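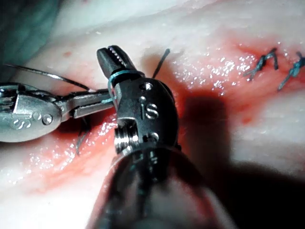

The Kistgate practice kit costs 60 dollars and comes in a flat tin. It holds a needle driver, forceps, scissors, two blades and a pad to sew on. I used it most evenings in May, alongside the older Handbridge set I learned on.

The needle driver is the best part. It locks on the first click and lets go without a jerk. The forceps are less good - the tips sit slightly crossed, and I had to bend them back.
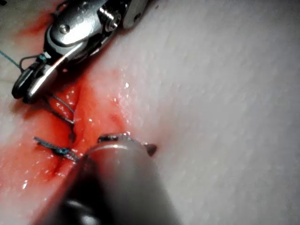 The scissors cut cleanly close to a knot, though the finger loops are small. Anyone with large hands should try the Handbridge pair first.

Kistgate's own pad is too stiff. It tore at the edge after roughly 100 stitches, and a spare costs nearly half the price of the kit.
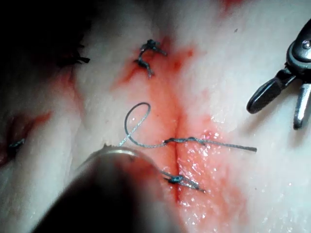 A closed incision with a tied knot near the top.

Thread is sold in packs of 60. It frays less than the Handbridge thread but holds its curl, so the first throw tends to slip. 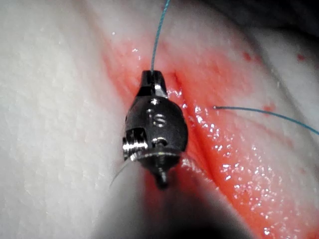 Page 2 of 3

The tin itself is fine. The hinge is loose and the foam slots are cut deep enough to hold everything. I would buy the kit again for the driver, and get the pad somewhere else.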